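The Little Blue Lamp: A Few Pictures

February 13, 2019

Hi again! I've been promising Gordon Dhillon more lamps ever since the brass one went up in December (still my most visited page, 656 of you at last look), so let's do the blue one. I have a soft spot for gooseneck desk lamps, and this color gets me every time.

The blue lamp on the white table

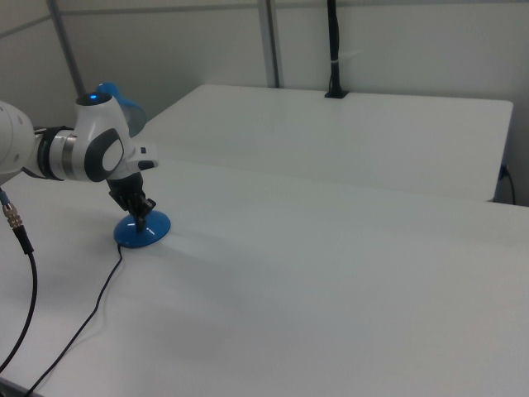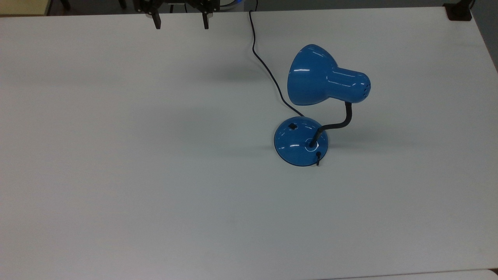

Blue base and black cord in both. The second one has the bell-shaped shade, with those tiny vent holes at the back, and the little black switch on the base.

What I like about it

The gooseneck, mostly. I'm a fidgeter and I'll move a lamp ten times an evening, so stiff arms drive me nuts. And glossy blue on plain white, come on! It does show every fingerprint, I'll give you that. Behrouz Kermani likes matte better and we have agreed to disagree.

Bulbs

Several of you asked. I go for warm ones in small lamps, nearly 3000 on the box if I can get it, and I keep 2 spares in the drawer.

Coming up next

The Varberg floor lamp, once I find the other half of the pole.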